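# Common Rules for Hand-Guided Demonstration Work

*A position essay from the Trustlow Working Group on Demonstration Practice*

The rules that govern industrial robots are old, detailed and mostly sound. They tell an employer how far a fence must stand from a moving arm, how a stop button must behave, and who may enter a cell while power is on. They say very little about the work that now comes before a household robot ever moves, in which people carry out ordinary tasks by hand, holding instrumented grippers, so that a machine may later learn from the record. The Working Group holds that this earlier stage needs rules of its own. We also hold that the rules should be short.

Our view was formed during the drafting of the Luststead Code, a voluntary text that 6 sites have now agreed to test. The comments we received fell into two camps. One held that demonstration work is office work and should be left to office rules. The other wanted the full weight of machine safety law brought to bear on a person picking up a household object. We think both are mistaken, and the reasons are best seen by looking at the task itself.

Consider the handling of a picture frame. It is light, flat and awkward. It is wider than the tool that holds it, and it will swing if it is gripped off center. A person with bare hands corrects for this without thinking. A person holding a gripper in each hand must learn to do it again, through jaws that give back less feeling than fingers do. The task is harmless. It is also harder than it looks, and it will be done many times in a single shift.
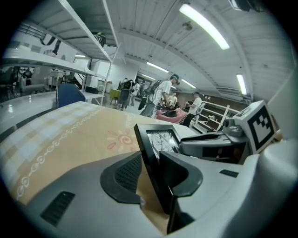
Most of the trouble reported to us comes from repetition of this sort. In the logs that sites shared with us, covering more than 2,000 sessions, pinched fingers and dropped objects were rare. Sore wrists and stiff shoulders were common. So were complaints about the neck, particularly where the work surface was low and the operator spent the session looking down. None of these would have been entered in an accident book, and at most sites they were not entered anywhere until we asked.

The Code therefore sets a limit on unbroken work. An operator should not hold paired grippers for longer than 30 minutes without setting them down, and the pause that follows should be a real one, away from the station. Several managers objected that the figure was arbitrary. It is a judgment, and we have said so in the text. A limit that can be argued with and later changed is of more use than a general duty to "take adequate rest," which no supervisor can check and no operator can point to when the schedule is tight.

## Shared rooms

The second matter is the room. Demonstration work is seldom done in a closed cell. It is done in open workspaces, among tables and chairs, with several people at several tasks and others passing between them. We do not propose to change this. Open rooms are cheaper to run, and a record made in a bare booth may be a poor guide to the homes in which a machine will one day be used. The comments we received from Misville, where the stations were at first walled off and later opened up, support this. Operators there preferred the open arrangement, and the reviewers who used the recordings did too.

An open room does, however, require some order on the floor. The person at the station has both hands occupied and their attention fixed on a point in front of them. They will not see a cord. They will not see a bag left behind them, or a colleague who has crouched down to reach something. The usual standard for an office floor assumes that people look where they walk and have a hand free to steady themselves. Neither can be assumed of an operator with a gripper in each hand.

We recommend that every station have a marked standing area and that this area be kept clear of power strips, loose cable, packaging and seating. Where a cord must cross it, the cord should be covered and fixed down. Cables that hang from the devices themselves should be gathered along the forearm or led up to the shoulder, so that no loop hangs at the height of the table edge. Waste bins belong within reach of the station and outside the standing area. The person in charge of the room should walk the stations at the start of each shift and again after the midday break, when furniture tends to have moved. 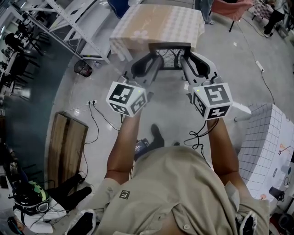

It has been put to us that such rules belong in a housekeeping notice and are beneath the dignity of a code. We disagree. Housekeeping notices are written by whoever is annoyed that week and are read by almost no one else. A code is read by the people who decide on floor space, staffing and the length of a shift. If the clear standing area is to survive the arrival of one more table, it has to be written down in the place where those decisions are made.

## The people in the background

The third matter is the one on which we expect the most dispute. Devices of this kind commonly carry cameras, and a camera with a wide lens records a great deal more than the hand and the object. In an open room it records whoever is there. Operators have agreed to be part of the work. Cleaners, visitors and colleagues from the next department may not have agreed to anything.

Some firms answer that faces can be blurred afterward. We welcome blurring and the Code requires it before any recording leaves the site. It is not a substitute for telling people. A person can be known to their coworkers by a cap, a bag or a way of standing, and a blurred face does nothing about that. The Code asks for 3 things: a notice at every entrance to the room, in the languages spoken there; a visible sign when recording is under way; and a route through the room, where the floor plan allows one, that stays out of view of the stations. The last of these has proved the hardest. Daneshvar, which runs the smallest site in the trial, told us plainly that it has no such route and cannot build one. It has instead set aside recording-free hours in the early morning for cleaning and deliveries. We consider that a fair answer and have added it to the guidance as an accepted alternative.

We have been less willing to bend on withdrawal. Anyone who appears in a recording and asks for it to be removed should have that request met while the recording is still held at the site, without having to give a reason. The cost of this is small. A lost session can be repeated.

## What should be left alone

A code does harm when it reaches too far, and we have tried to mark where this one stops. It does not say how a task should be performed. An operator who lifts a frame by its sides and an operator who lifts it from the top are both doing useful work, and variety in the record has value. Early drafts contained a page on correct grip, taken in good faith from a packing manual. The operators who reviewed it struck it out almost whole, and they were right to do so.

Nor does the Code require protective equipment as a general matter. Closed shoes are required, on account of dropped objects. Gloves are discouraged, as they reduce what little feeling the tool allows. Beyond that, the site should assess the objects it uses. Glass calls for more care than cloth, and a frame fitted with glass should be treated as glass. Where a task can be recorded just as well with a clear plastic sheet in place of a pane, we advise making the change.

We have also declined to set a daily quota, either as a ceiling or as a target. Several sites asked for one. In our view a count of completed sessions is the worst measure by which to manage this work, as it rewards speed in a task whose worth depends on natural movement. A tired operator who is paid by the count will produce a record of hurried, careless handling, and that is what the machine will be given to learn. Pay by the hour is the better practice, and the Code says so, although it cannot compel it.

## On enforcement

The Luststead Code has no inspector and no penalty. Critics have called it toothless, and for the present that is accurate. We would answer that the trade is young and that its practices differ widely from one building to the next. A binding rule written now would fix in place the habits of whichever firms happened to be in the room when it was drafted.

What we ask of the trial sites is modest. They are to record discomfort as well as injury, to share those records in a common form, and to let operators comment on the Code without going through a manager. The first joint review will take place in May. If the half-hour limit is found to be too long, it will be shortened, and if the clear standing area proves unworkable in small rooms, the guidance will say what may be done in its place.

Sites that are not part of the trial may adopt any section of the Code on its own. We would suggest they begin with the floor.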